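Gerora Planning Pack for Home Service Robots

Product page, updated Wednesday, May 30, 2018

The Gerora Planning Pack is for housing providers, care agencies and fit-out firms who are thinking of buying a mobile service robot and want to know what it will need before they place an order. It covers a simulated walk-through of your rooms, a parts and charging list, and a written budget for the first year.

What you get

A virtual model of up to 60 rooms, built from your floor plans
A test run of your chosen robot base in each room type
A list of doors, thresholds and floor changes that need attention
A budget sheet in Excel format
One call with a planner to go through the results

Why doors come first

Most of the money that goes astray on a first purchase goes on doors. Buyers compare battery life and payload, then find that the base they picked can't get from the sitting room to the hall without help. A round knob is a different job from a lever handle, and an arm that can grip and turn one costs a good deal more than a base with a tray on top. If your doors can be left open or fitted with automatic closers, you may not need the arm at all. We price both routes so you can put them side by side.
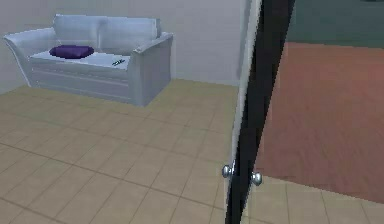 Floors are the second item on the sheet. Tile to wood is a common change between rooms, and the wheels, the suspension and the mapping all need checking across it. Grout lines matter less than people expect at walking pace, though small hard castors will rattle on them. Glossy black surfaces can be awkward for some depth sensors, so tell us about any dark polished doors or cabinets when you send your plans.

Small objects are checked as well. If you want the robot to fetch things from a sofa, we model the reach over the seat and the size of the item. A cushion and a remote control need different grippers, or one gripper that costs more. Please list the items you care about on the order form. "Household objects" is too wide for us to price.

Prices

Planning Pack, one site: £400
Planning Pack with arm and gripper study: £1,000
Site visit and door survey, where needed: £1,000

Prices are before VAT. The site visit is optional and can be added later. Travel outside the Ponville area is charged at cost.

What it doesn't cover

The pack does not include the robot, network work or changes to the building. Simulation will not tell you how residents will take to the machine, or how your Wi-Fi behaves behind a thick wall. Keep part of the budget back for a trial period on site.

Lead time

Orders with full floor plans placed now will be delivered in June. Scanned plans are fine if the dimensions can be read. Hand sketches need a site visit.

Contact

Sales and quotes: Fatima Ogbonna
Modelling and file formats: Nestor Gatchalian
Site surveys: Lawal Okeke

Related items

Wurkcombe charging dock, wall or floor mounted
Quiroga threshold ramps
Spare castor sets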